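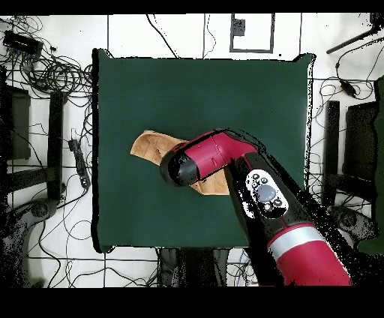 Trarna talk, part two: the planner. Anqi Song speaking, 25 minutes.

Start with the arm crossing its own view. The head camera loses the middle of the object, so Illix holds the last clean mask and plans on that. The mask expires after 990 ms.
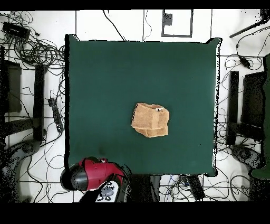
Grasp candidates next. We sample 2000 per request and keep 10 after the collision check. The green surface is fitted as a plane first – skip the derivation unless asked.
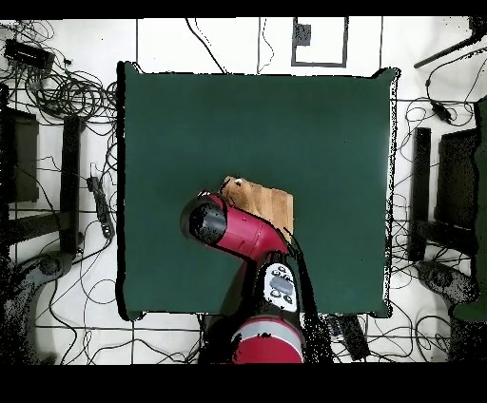

Then arm masking. Joint angles go in, a silhouette comes out, and those pixels are dropped before the depth map is built. Mention the shadow problem – Kikora still treats dark patches as edges. Fix due in September. Hand over to Fu for the log viewer.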